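4. Planning and costing a second garment cell

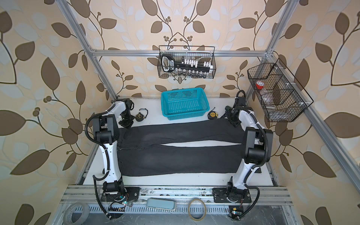 Figure 1. The garment cell at Skultbridge, set up for trouser handling.

Our equipment plan started with a simple question: what would a second cell need that the first one didn't have on day one? The Clamar budget had covered the arms and the frame, and very little else. Small things add up quickly! A pair of trousers laid flat takes up most of the space between the two arms, so table width became the first line in the new budget, and we were glad to put it there.

Grippers came next. We priced 11 items as consumables and set aside money for spare fingers before anything else.
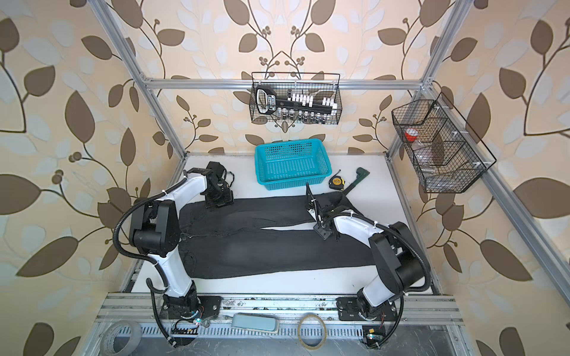 Lead times mattered as much as price. Budura, our parts supplier, asked for 40 days on joint spares, so we ordered those early and left the frame until last — a choice we would happily make again.

Garments also belong in the plan. We budgeted for 200, bought second-hand, as worn fabric behaves differently from new stock and the variety is a real pleasure to work with.
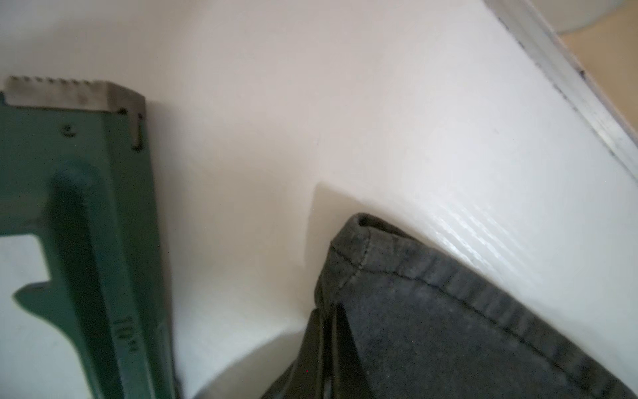

Storage, tape and cable ties went under a single heading, following the method of Domínguez. It kept the spreadsheet short and saved us nearly 11 hours of sorting receipts.

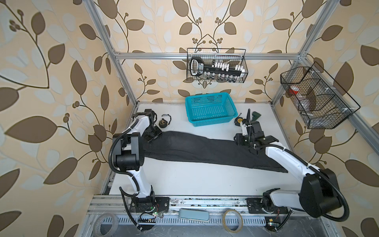 Skultbridge, January

Planning note added before ordering. The second cell will keep the two-arm layout, with both bases on a front rail. We have moved part of the travel money into spares, and we can't wait to start building.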